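Heat and Temperature in the Home
Unit 2 handout – Heating water
Instructor: Hilde Mertens
Revised 6 July 2020

Read this before the problem session. You will need a calculator and the table of specific heats from Unit 1. Lab partners are the same as last time, except that Milan Prins moves to So-yul Bae's bench.

1. Heat and temperature

Temperature tells you how hot something is. Heat is energy that moves from a hotter body to a colder one. A full bathtub at 40 °C holds far more thermal energy than a cup at 90 °C, even though the cup will burn you and the tub will not. Students mix these up every term, mostly in written answers, so check your wording. "The water has a lot of heat" will lose a mark. "The water is at a high temperature" is fine.

The energy needed to warm a substance is

Q = m × c × ΔT

where m is the mass in kilograms, c is the specific heat, and ΔT is the change in temperature. For liquid water use c = 4186 J per kg per °C. The value shifts slightly with temperature, but we ignore that in this course.

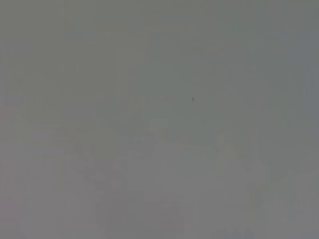
Steam is an invisible gas. The white cloud a short way from a kettle's spout is made of tiny liquid drops that have formed as the steam mixed with cooler air. Look closely at a boiling kettle at home and you will find a clear gap between the spout and the start of the cloud. The same thing happens when warm, damp air meets a cold window or a pair of glasses, except that the drops form on the surface and stay there.

When vapor turns back to liquid it gives up the energy that was used to evaporate it. For water at 100 °C this is 2,260,000 J per kg. A steam burn is worse than a burn from the same mass of boiling water for this reason.

2. Worked example

A kettle holds 0.5 kg of water at 15 °C. How much energy is needed to bring it to 100 °C?

ΔT = 100 – 15 = 85 °C
Q = 0.5 × 4186 × 85
Q = 177,905 J

If the heating element is rated at 1414 W and no energy is lost, the time is 177,905 ÷ 1414 = 126 seconds, to the nearest second. A real kettle takes longer. Some energy goes into the body of the kettle, some leaves through the walls and lid, and some is carried off by vapor before the boil.

Gergely Simon asked last term whether the kettle's own mass should be counted. For the homework, leave it out unless the question gives you a figure for it.

3. Cooling in the cup

Once the water is poured, it loses energy in four ways:

Conduction – through the cup wall and into the table.
Convection – warm air rises from the surface and cooler air takes its place.
Radiation – from the outside of the cup and from the liquid surface.
Evaporation – often the largest loss while the drink is very hot and the cup is open.
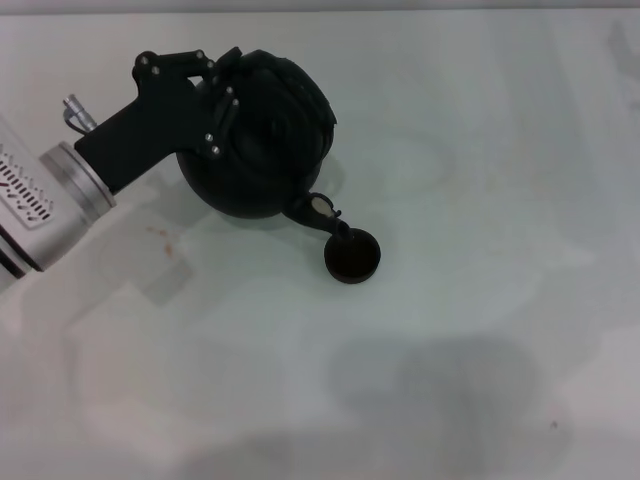 A lid cuts the evaporation loss sharply. A thick wall slows conduction, but it also takes in energy at the start, so the drink drops a few degrees in the first minute. Warming the cup beforehand reduces that first drop.

Newton's law of cooling says that the rate of cooling is proportional to the difference between the object and its surroundings. On a graph the curve is steep at first and flattens out as it gets near room temperature. The law is only approximate for an open cup, since evaporation does not follow it well.

4. Mixing

When hot and cold water are mixed and no energy is lost, the energy given up by the hot part equals the energy gained by the cold part. Write one equation for each, set them equal, and solve for the final temperature. The specific heat cancels when both liquids are water.

5. Problems

(a) Find the energy needed to warm 248 g of water from 15 °C to 95 °C. Watch your units.
(b) Equal masses of water at 80 °C and 20 °C are mixed. Find the final temperature.
(c) Repeat (b) with twice as much cold water as hot.
(d) Sketch a cooling curve for an open cup and one for a cup with a lid, on the same axes. Label both.

Show all steps. Answers without units will be sent back. Hand in your work to Žofie Kratochvíl before the next lab. Unit 3 covers melting and freezing, and you should bring the graph from (d) with you.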